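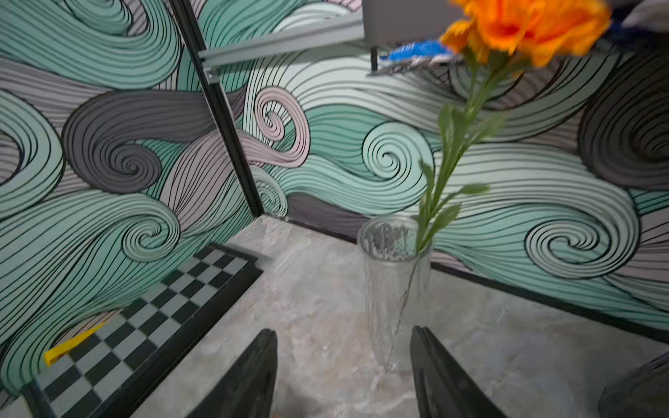 Posted by marrowfat
Has anyone here let a house furnished and then argued with the agent over the inventory? We let our two-bed on Rurow Lane through Vasconcelos Lettings and the tenants left on Monday. The check-out report runs to 41 pages and half of it is about ornaments. They have put the tall glass vase with the orange artificial flower down as "one floral display, fair", with no word on the ripples in the glass or the marble-patterned top it stands on. Meanwhile the hob, which has a chip the size of a 5p, isn't mentioned at all. The deposit is 1,697 pounds and I want 500 of it for the hob and the hall carpet. The agent says I can't claim for anything that wasn't described at check-in.

Posted by Dunlin_72
The agent is right. If the check-in doesn't describe the hob, you have nothing to compare it with. Do you have your own dated photos?

Posted by marrowfat
Some. They're from when we listed it, so four months before the tenants moved in.

Posted by Dunlin_72
Then they won't count for much. An adjudicator will say the damage could have happened in between.

Posted by pettifog
Disagree with Dunlin. I won a hob claim with listing photos and an invoice showing when it was fitted. It isn't all or nothing. They look at what is more likely. Was anyone living there in those four months?

Posted by marrowfat
No, it was empty apart from a decorator for 3 days. The hob was fitted by Prosside just before we listed it and I have the paperwork.

Posted by pettifog
Send that. Get a written quote for the replacement glass as well. Don't ask for the price of a whole new hob or they will knock it down for age and wear.

Posted by marrowfat
Quote for the glass is on its way. The carpet is harder. It was six years old when they moved in and it has a burn by the front door.

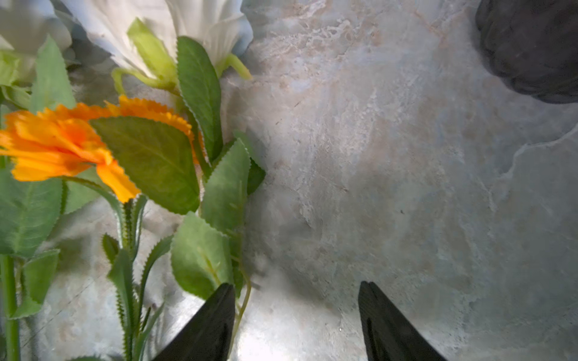
I know I won't get the full cost of a new one. The cheapest quote for the hall and stairs was 2,641 pounds, so I'm only asking for a share towards the hall.

Posted by gatepost
Six years old in a hallway? You'll get next to nothing. Most adjudicators give a mid-range carpet eight to ten years at best, and less in a hall. Why not ask for a patch repair?

Posted by marrowfat
Would a patch not show?

Posted by gatepost
Depends on the pile. Ours was cut from a piece under the wardrobe and you'd have to kneel down to find it. Cost us ninety quid.

Posted by Dunlin_72
I still think the hob claim is weak, but the patch is a fair idea. Tenants often agree to a small sum and it never goes to dispute.

Posted by Nayara Aguiar
I do inventories for a living, though not for this agent. A good check-in lists appliances first, with a close photo of each surface, and ornaments go in one line per room. My advice is to take the ornaments out before the next let. Every one of them is another line to check and they're hardly ever worth claiming for.

Posted by pettifog
Agree with that. We let unfurnished now and the report is nine pages.

Posted by marrowfat
The Ploleck Road flats up the road all go furnished, so I thought we had to. I'll box up the ornaments anyway. I've emailed the tenants offering to settle for the hob glass and a carpet patch, and asked Vasconcelos for the name of whoever did the check-in.

Posted by Dunlin_72
Let us know what they say. And keep it all in writing.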